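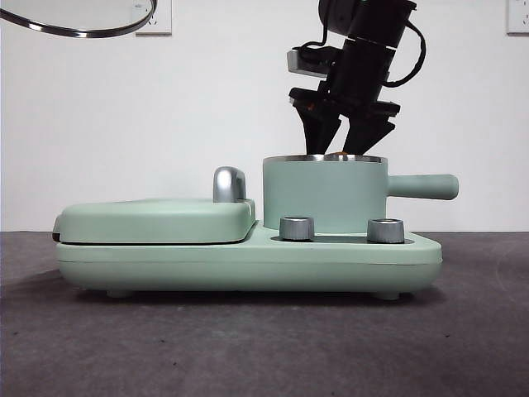 One Small Kitchen, Four Dinners a Week: A Talk with Quyên Ninh

Quyên Ninh has been cooking in small places most of her life, and when I asked her to talk with me about it she said yes before I had finished the question, and then kept talking happily for most of an afternoon while I tried to keep up with my pencil. Her mother raised a family on two burners. Her first apartment on Espinoza had one, and a sink you could barely fit a dinner plate into. So when she started the one-pan suppers column for the Cleltberg tenants' newsletter, she had plenty to say.

We began with the mint-green cooker, as people who write to her usually do. It has a long base with a wide lidded section on the left and a little pot on the right, and silver knobs down in front, and it's the thing readers ask about more than any recipe. "I bought it for the color," she told me, laughing. "I'm not going to pretend I did research! I had been looking at gray things and black things for weeks and then there was this one, and it looked like something from a doll's kitchen, and I thought, well, I would be glad to see that in the morning."

She paid 87 dollars for it, secondhand, in November, through the swap board that Skeler runs for the buildings on her side of the hill. New, she had seen the same kind for 349, and she says she would never have gone that high, color or no color. It came with the pot and the lids but without a booklet, so the first week was mostly guessing. She burned a pan of onions. She made very good eggs.

What she likes, now that she knows it, is having the two halves going together. Dumplings or thin slices of pork go on the left, and something wet and gentle goes on the right: rice porridge, or greens, or a sweet potato cut into coins. "My husband thinks supper means a big pot and an hour," she said. "But if you have your little things cut up beforehand, and I mean all of them, even the scallions, you can sit down pretty fast, and you've only got the one appliance to wipe."

The pot gets the most use of anything in her kitchen. It's steel on the inside and takes a wire rack at the bottom for steaming, and she is fond of that rack in the way some people are fond of a good knife. She puts in water just under the wires and then a shallow dish with egg custard, or fish with ginger, or yesterday's buns to bring them back to life. The lid for it is clear glass, and she admits she stands there looking through it far too much. 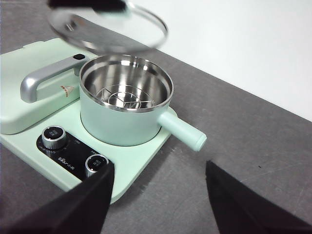 Bivach wrote in after her steaming column to say that the water always boils away before the buns are done, and that a few spoonfuls of hot water from the kettle, added down the side halfway through, fixed it for good. Quyên was delighted by this and has done it ever since. She used to add cold, which stops the steam, and then she would lose track of the time and start over.

I asked where it all lives, because that is the real trouble with small kitchens. She keeps the cooker out on the table the whole week and eats at the other end. Putting it away sounds tidy, she said, but then you have to lift it down every evening when you're tired and hungry, and after a while you order noodles. "If a thing is put away high up, I don't own it anymore. I have a waffle iron I haven't owned in years."

The pot handle sticks out past the base, so she turns the whole cooker at an angle with the handle away from where people walk. She learned that one from her sleeve.
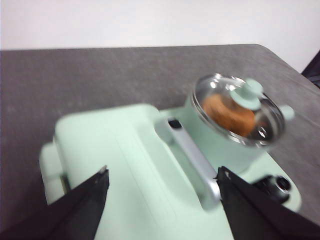 Page last changed: 13 Feb 2020

Cleaning was the last thing we got to, and she had opinions. The pale green shows everything, turmeric worst of all, so she goes over the big lid with a soft cloth and a drop of dish soap as soon as it has cooled, and gets into the seam along the base with an old toothbrush. The rack soaks in the pot while she eats. She doesn't use anything scratchy on it, and she doesn't let her husband help with it either, though he is allowed to do the table.

Before I left she wrote out her custard for me on the back of an envelope: 2 eggs, twice as much warm broth as egg, a little fish sauce, strained, then steamed on low until it just trembles. She says 4 eggs will also fit if the dish is deep enough, but you have to leave it longer and not peek. I've made it three times now, and I peeked every time.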